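Nyarko Cricket Club
Minutes of the end-of-season meeting, Oct 31, 2025

Present: enough for a quorum, once the bar had been closed.
Apologies: the second team, collectively.

1. Minutes of the September meeting
Accepted, after "heated" was changed to "full" in the paragraph on match teas.

2. Fixtures
Borkameo have asked to move next year's home game to a Sunday morning. Refused. Erlow have not replied to three emails and a letter, and will be assumed to be coming. The Rimenitz game stays where it is, on the outfield with the slope.

3. Subscriptions
Adult dues to rise by $5 to $60. Juniors stay at $20. A member asked what the extra money was for and was referred to item 4. 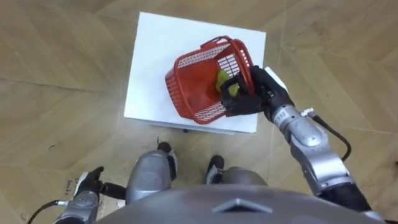

4. Roller
The mechanic's quote has come in and was read out twice, the second time by request. Agreed to repair the roller and put off the new sight screen for another year. The old screen will be painted on the side facing the batter.

5. Averages
The batting award goes to a player with one innings of any note, an unbeaten 100 against Erlow's third team. The rule on minimum innings was looked for and could not be found. One will be written before next season. The trophy has also to be found.

6. Any other business
The scorebook for the Rimenitz away game is still missing. Both clubs remember winning. The league has been told we did.

Whoever has the key to the net store is asked to return it, along with the nets.

Next meeting: to be posted on the pavilion door.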